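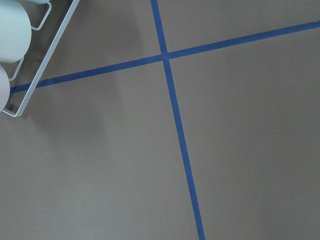
Blue tape on a gray floor, from the wrist camera.

I have a small confession to make about robot learning, which is that I think the dull examples are the good ones. I've been gathering them for most of a year now for a project we call Zivik, and I've sat through enough meetings about what counts as "rich" data that I'd like to put in a word for the other kind.

If you haven't done this work, it goes like this. A person moves the gripper through a chore, the camera on the wrist records it, and the whole thing gets saved as one example. Then you do it again. Our first set had 3238 of them, and when I sat down one Monday to look through a big chunk, I noticed how much we'd thrown out. Whoever was on trimming duty (often me, so I'm not pointing fingers) had cut away anything where the gripper wasn't holding something or just about to. All the travel was gone. All the hovering over bare floor was gone. What was left looked great in a slideshow – grab, lift, place, grab, lift, place – and the model we trained on it was a nervous wreck the second it had nothing in front of it.

Well, of course it was! We'd never shown it what nothing looks like. It had learned that there is always an object in view, so it went looking for one in shadows and in the corners of tape. I watched it close on a strip of painter's tape 12 times in a row, very gently, like it was picking a flower.

So for the second set I asked that we stop trimming. Keep the floor. Keep the tape, keep the shadow the gripper throws over it, keep the bit where the operator is thinking. This was not a popular request. Storage costs money, and there's a feeling in our field that every second of a recording ought to earn its place. I get that. I've also paid the storage bill. But I think people mix up what's interesting to watch with what's useful to learn from, and those have very little to do with each other. Nobody learned to drive from a highlight reel of parallel parking.

The tape is a good case, by the way. I like having lines on the floor. They give the person driving a reference, and when I'm reviewing I can tell at a glance if the camera has been bumped between sessions. There's a fair argument against it, too: the model may lean on the lines and fall apart when they're gone. A friend over at Geston takes that view and won't allow any marks at all in her recordings. My answer is to do both. Shoot a lot with tape, shoot a lot without, put the tape down crooked on purpose, move it on a different day. What I wouldn't do is shoot everything with the same perfect cross in the same perfect spot and then act surprised.

The other thing I'd argue for is fewer targets. Rumix, the tool we use for logging, shows a big cheerful counter at the top of the page, and we used to set a goal of 4000 examples and race it. You can guess what happened. People got fast, and fast people all do the chore the same way. The late recordings were almost copies of one another. I'd take 2000 from operators who were allowed to dawdle, start from odd angles, change their minds halfway and back off. We've hidden the counter now. I do miss it a little, I like watching a number go up as much as anyone.

Does all this make the robot better? I believe so, though I'm going on a handful of trials and my own stubbornness, and I'd be glad to see somebody test it properly. Ours does seem calmer over bare floor. It still has a thing about table legs, and I suspect that's our fault too. We hardly ever recorded near one, so that's what I'll be doing in December.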